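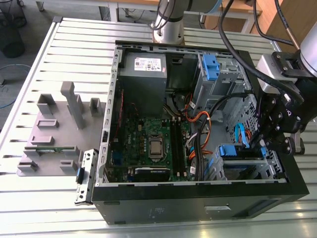
工作台上的台式机,侧板已拆下

关于 Histby

Histby 是一家做历史考证的小公司,主要处理十九世纪末到二十世纪中叶的商业与航运文献,兼做家族史、机构史和地方志的核查。委托人把一份说法交给我们,我们去查它从哪里来,查完写成报告。报告里常见的结论有三种:有据、无据、目前不能判断。第三种最多,也最不受欢迎。

公司由 Gemechu Tilahun 创办。他早年研究红海沿岸的商人网络,论文写的是几个港口之间的汇票和信用往来。写到一半,他发现前人反复引用的一份商会名册,没有哪位引用者真正见过原件,大家抄的是同一本回忆录里的同一段话,而那本回忆录的作者在名册所记的年份还不满十岁。论文后来改了题目,名册那一章删掉了。他对“众所周知”四个字的反感,大概从那时开始。

公司现有 6 人。其中两位读奥斯曼文和阿拉伯文手稿,一位专看账簿,其余的人在英文、法文和中文材料之间来回。我们不设“首席历史学家”之类的头衔,名片上写的都是“研究员”,Gemechu 也一样。

我们对这个行业的看法

市面上有很多公司替人写历史。百年庆典要一本纪念册,上市前要一段源远流长的故事,家族聚会要一张能挂在墙上的世系图。这些需求都正当,我们也接过。麻烦在于,委托人往往已经知道自己想要什么年份、什么祖先、什么创始人语录,只差一个肯签字的学者。

创办年份是最常见的例子。一家商号自称创于某年,往下查,那一年登记的是另一个同名铺子,行业不同,街道也不同,中间隔了几次倒闭和转让。要说两者之间有传承,得有契约、有人员、有账目,至少有其中一样。招牌上的字相同,说明不了太多。我们把这话写进报告,有的客户接受了,把年份往后挪;有的客户另请了高明,纪念册照样印得很漂亮。

语录更难办。凡是格外通顺、格外适合印在海报上的创始人语录,我们一律先存疑。十九世纪的商人写信,谈的多半是运费、欠款、受潮的货和不可靠的代理人,偶尔骂一骂自己的兄弟。他们很少谈愿景。

对学界的习惯,我们也有保留。脚注多不等于查得细。有些论著一页有十几条注,追下去全部通向同一部资料集,而那部资料集的编者删节过哪些段落、根据什么抄本,序言里一句未提。近年流行的大规模数据分析,我们并不排斥,只是想先看看数据是怎么录进去的。把一千个错误的日期画成曲线,曲线还是会很平滑。

我们怎么工作

接到委托以后,第一步是把问题写小。“请证明本公司在远东贸易中的重要地位”,这样的题目我们不接。改成“某年至某年之间,本公司的船在某港卸过哪些货”,可以查。客户有时会觉得题目被我们改得没了气势,那也没有办法。

第二步是列出现有的说法,一条一条标明最早见于何处。很多争议在这一步就结束了:最早的出处是一篇没有署名的报纸补白,或者是一位后人晚年的口述。口述有口述的价值,我们会记录,但不会拿一段隔了半个世纪的回忆去推翻当年的税单。反过来,税单也会撒谎,报税的人有他的理由。两种材料打架的时候,报告里会把两边都列出来,并且说明我们倾向哪一边、倾向到什么程度。

第三步才是去看原件。能看原件的一定看原件,看不到的,报告里会写“未见原件”。这四个字后面不加修饰。有些同行喜欢写“据可靠转引”,我们不知道这几个字是什么意思。

初稿写成之后,由一位没有参与调查的研究员专门挑错。挑错的人可以要求重查任何一条,不需要说明理由。这一步拖慢过不少项目,有一份稿子前后退了四次,委托方很不高兴,负责的研究员更不高兴。第四次退稿的原因是一个换算错误:两种历法对调,整件事提前了一年。

目前我们的案卷库共收 1,730 份卷宗,每份对应一个查过的说法,包括那些最后没有写进报告的。库里有 190 份标着“原判有误”,意思是我们自己当初的结论后来被推翻或者部分修改。外人看到这个标记,有时会问为什么不删掉。删掉以后,下一个查同一件事的人就会再错一遍,还会以为自己是头一个。

做过的一些事

Vollance 文书核查。Vollance 是一家出版社,出过一套航运家族的书信集。编辑部拿到书稿时已经付了预付款,封面也定了,请我们“最后过一遍”。我们过了七个月。书信大部分可信,有一组写于一月的信有问题:信里提到的邮轮当时停在船坞里大修,船公司的维修簿写得清清楚楚。究竟是后人伪作,还是抄录时写错了月份,至今没有定论。书出版时这组信放进了附录,加了按语。按语的措辞双方争了很久,我们原来写的是“来历不明”,印出来的是“尚待进一步研究”。

Civance 旧档目录。Civance 的前身是一家仓储与报关行,留下一批账簿和往来函件,多年里搬过几次家,次序全乱了。这一项开始于2018年6月,原计划只编一份目录,结果目录编出来,和公司网站上的沿革对不上。沿革里说的“最早的海外分号”,账簿里只是一个租来的房间,租金还欠过两季。Civance 后来改了网站上的那一段,改得比我们建议的少一些。目录本身可以查阅,需要提前写信。

Cropper 系列讲座。这是一组面向研究生和地方文史爱好者的讲座,讲怎样读商业账簿、怎样判断一张收据的年代、怎样对付没有日期的照片。办过 7 期。听众最常问的问题是有没有一种快速鉴别的方法,回答一直是没有。讲义不提供网上下载,倒不为保密,第二讲关于纸张水印的部分写得过于自信,还在重写。

我们不做的事

不做贵族血统证明。来信询问的人不少,有些还附上了纹章图样。纹章很好看,和来信人的姓氏之间通常只有拼写相近这一层关系。

不给藏品估价。考证一封信是谁写的,和这封信值多少钱,是两门生意,最好不要由同一批人来做。

不为诉讼一方预先写好结论。法庭需要的材料,我们照常查,照常写,写出来对哪一方有利,事先说不准。签约之前我们会把这一条念给委托人听,有几位听完就走了。

也不承诺“还原历史真相”。宣传册上常见这样的话,我们不知道怎么才算还原。留下来的纸是一小部分,留下来的原因多半出于偶然:某个仓库没有漏雨,某个会计不舍得扔东西。用这些纸能说的话是有限的,我们尽量只说到那里为止。

关于费用与时间

按卷宗收费,不按结论收费。查不出结果同样要付钱,这一点请在来信之前想清楚。一般的单项核查需要六周到三个月,牵涉外地档案馆的更久,有的馆一周只开两天,有的馆目录上有而库房里没有。着急的委托我们多半会推掉。历来催得最紧的,都是赶周年庆典的,而周年的起算年份往往正是需要查的那一项。

报告交付以后,委托人可以自行决定是否公开。公开时如有引用,请引全句。曾有客户把“现有材料不能证明该商号早于同业”引作“该商号早于同业”,我们去信要求更正,对方把整段撤了下来。

来信与来访

来信请说明三件事:要核查的是哪一句话,这句话您最早在哪里看到,手头有什么材料。材料请先寄复制件,不要寄原件。过去有人把曾祖父的护照用平信寄来,幸好寄到了。

来访需要预约。阅览桌有限,上午留给研究员自己使用,下午接待外来读者。查阅 Civance 目录的读者请在信中注明卷号,不知道卷号的,写明人名、地名或者货名也可以。

如果您认为我们某份已经公开的报告有错,请直接指出是第几页第几行,并附上依据。这类来信我们优先处理,由未参与原报告的研究员回复。只说“我家里一向不是这样讲的”,我们也会回信,只是会慢一些,并且会问府上是从哪一年开始这样讲的。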